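Budget for arm + mock kitchen, please check my numbers
Forum: Lab Equipment and Purchasing

Plosdale
Our group plans one kitchen test station and I must send the budget in December. The arm is quoted at 2,953 used, with gripper. For the props (toaster, toaster oven, cutting board, toy food) we buy everything at the supermarket.

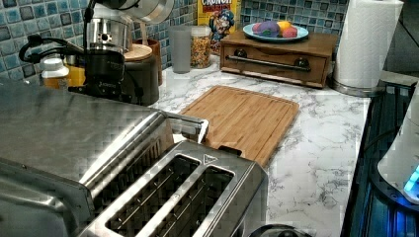 My question is about spare parts. I put 2,000 for them, but my supervisor thinks it is too much -- he wants a second gripper only.

Flerside
Keep the 2,000. Cables and fingers wear out faster than you expect. Also, is shipping in the arm price?

Plosdale
No, shipping is separate, I forgot it. Thank you. For the counter I would choose a real one, with appliances that stay in place. 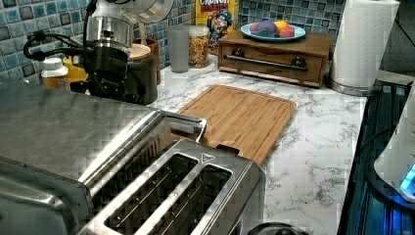 Toaster and cutting board on the marble-pattern counter

A cheap table is possible too, but then the height is wrong for the arm.
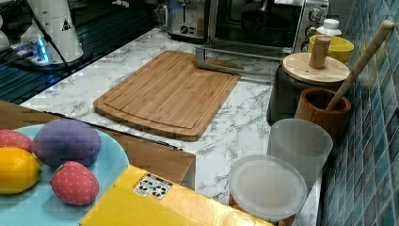

Segura: I don't agree about the spares. We spent 2,450 on them in the first year and half is still in the box. Buy one gripper and wait.

Flerside
And when it breaks, you wait six weeks for delivery. Who pays for these weeks?

Plosdale
Maybe I split it, half now and half in spring.

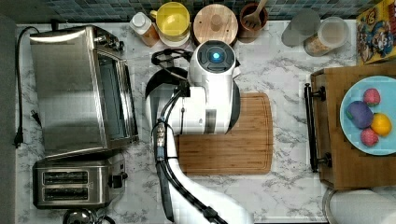

Gostby: Ask the seller for a service contract before you split anything. Ours included the cables.

Plosdale
Good, I will write to them tonight.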